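The Priltden Readings

1. Clonham

The tide gauge at Clonham had been reading 14 millimetres high since March. Zeeshan Soomro was sent to find out why, with a spirit level, a box of benchmark pins and a letter authorising him to enter the harbour office outside working hours.

He began with the staff, a painted board bolted to the quay wall. It was plumb. He levelled from the staff to the benchmark on the chapel step, and back, and closed to within a millimetre. He did it again in the afternoon with the sun behind him and got the same figure. The gauge was in the right place. The sea, according to the gauge, was not.

The harbour office kept its own book. A clerk named in the front cover only as Ngau had taken the level by eye, twice a day, for 168 months, and had written each reading in pencil. Soomro copied out the last 190 entries by hand. The office had a copier, but the glass was cracked across the column he needed.

Ngau's readings agreed with the gauge until the second week of March. After that they were lower by 14 millimetres, every time, morning and evening.

A drifting instrument drifts. It does not step once and hold. Soomro wrote this in his notebook, underlined it, and went to see the supplier.

2. Fevov

The firm of Fevov occupied the ground floor of a former creamery, some 830 metres from the quay. It made float gauges, rain gauges and one model of barometer. The man at the counter took the serial number and went away with it for a long time.

Soomro waited in the passage outside the workshop. He had brought the copied readings and went through them again, standing up, adding the morning column and then the evening column. The difference between the two was what it should have been for the moon.
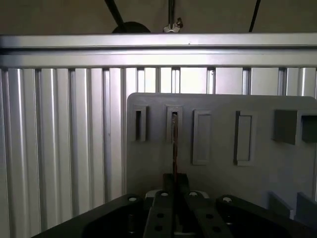 3. The correction

The man came back with a card. The gauge had been serviced at Priltden on the ninth of March. The float had been exchanged for one of the same pattern. Nothing else had been touched.

"Same weight?" said Soomro.

"Same pattern."

"I asked about the weight."

The man turned the card over. The weight was not recorded. He said that a float of the same pattern would have the same weight, within tolerance, and that the tolerance was in the catalogue. Soomro asked for the catalogue. It gave the diameter to a tenth of a millimetre and did not mention weight at all.

A lighter float sits higher in the water. Soomro worked the sum on the counter, using the diameter given, and arrived at a deficit that a person could feel in the hand. He returned to Clonham, opened the stilling well, drew up the float and put it on the post office scales. The sum was right to within a few grams.

He could have adjusted the zero and gone home. The instructions allowed it. Instead he sat in the harbour office with the lamp on and entered the correction against each reading in the official record, one line at a time, back to the ninth of March. Beside each he put the figure from the pencil book and the initial N.

The last line was Sun 21 June, evening. The pencil entry was already there when he reached it, although he had been in the room since four o'clock and had heard no one on the stairs.

He checked it against the staff with a torch. It was correct. He copied it across, initialled it, and locked the door behind him.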